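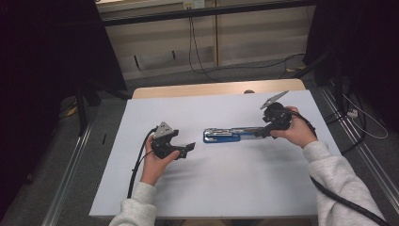

Shoaib Mohmand wants to know if anyone else has a stapler that works fine on two sheets and jams the moment there are five or six. His is a plain half-strip desk model, and he is stapling handouts for an evening class, 43 sets at a time. The staple goes in on one side, folds over on the other, and then he has to pick it out with a butter knife. He has already bought a new box of staples and it made no difference. Is it worth fixing or should he get another one?

Anika Ambrose
Check the box first. Most ordinary desk staplers take standard 26/6 or 24/6 staples, and the two are close enough that people mix them up. If yours says 26/6 only, the thicker wire will drag in the track and you get exactly that lopsided fold.

Then clear it properly:
Open the top all the way and take out the whole strip.
Look at the front slot where the staple comes out. There is often a bent one lying flat in there that you can't see from above. Use tweezers or a straightened paper clip and keep your fingers out of it.
Wipe the track with a dry cloth. Glue from the strips builds up.
Put in half a strip and try it on scrap paper, two sheets and then ten.

Also press straight down with the stapler flat on a hard table. Mine did this for months and the cause was me squeezing it in one hand - the top arm twists a little and the leg misses the groove in the plate.

Usman Jafri
just get a new one, they cost nothing

Talha Jafri
I would try the plate before throwing it out. The little metal plate under the front usually turns around, one side folds the legs in and the other side folds them out. If it has been knocked halfway it won't line up with either. Push the button underneath, turn it until it clicks, and test again. Ours at the Holloway office got like that in December and had three people blaming the staples.

If the plate has a worn dent where the legs land, that can't be fixed at home, so replace it then. For 43 sets I would look for one rated for 20 sheets or more.

Shoaib Mohmand
It was the plate, plus a flat staple in the slot. Did a full class set tonight and had one bad one. Thanks Talha and Anika.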